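Budget round: before we sign for the arms

The equipment list for next year closes at the end of May, and the biggest line on it is the two-arm packing station from Drumano. The Hanville site wants one and Clamaseck wants one if Hanville gets one. I've been asked to write something encouraging. I'll stick to what I know, and most of that is about money.

The quote covers two arms, grippers, wrist cameras and a table. It doesn't cover spare finger pads, a second set of cables, or the hours somebody spends setting up the fruit, stopping the thing and starting it again. Last year we budgeted 30 hours for that sort of work on the old labeller and booked 183. Put that in the spreadsheet before you put in any savings.

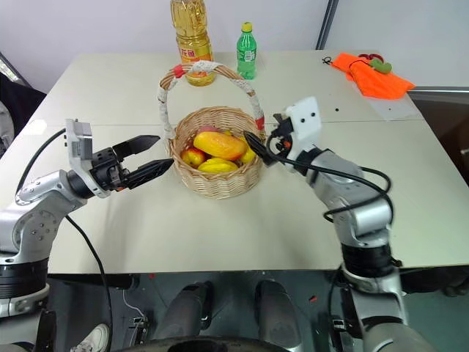

Hassanpour wrote in to say that the labeller is an unfair comparison, as it was second-hand and came with no support, and that a site which waits another year will pay for agency packers in the meantime. Fair enough on the agency bill. I'd still like to see the support contract in writing, with a call-out time in it, before anybody calls it support.

My other worry is the fruit. Gift baskets are fiddly, and the work so far has been done with artificial fruit, which doesn't bruise and doesn't turn up in a different size every week. If we pay for a trial, it should be on our own stock, straight from the crate, with the rejects left in. Drumano's paperwork gives no figure for damaged fruit. We should ask for one and hold back part of the payment until we have it.
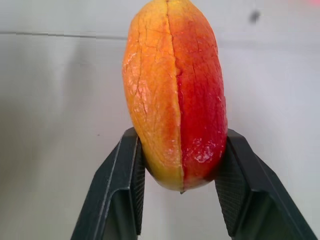
Words: Equipment page editor, 16 May 2021

Then there is volume. Hanville sent out 267 baskets in its best week and nowhere near that in most others. The business case assumes 300 a week, all year. Run it again with the real numbers and the payback date slides well past the end of the warranty. A hire deal would suit us better, even at a worse weekly rate, and we could send the kit back after the busy season.

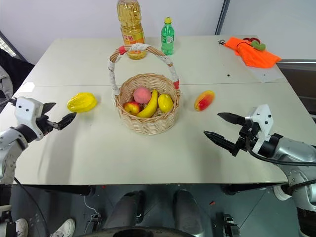 Basket work with both arms, mango and starfruit on the table.

Comments on the draft budget go to the usual address. Please say which site you are from, and if you have a quote for finger pads, attach it.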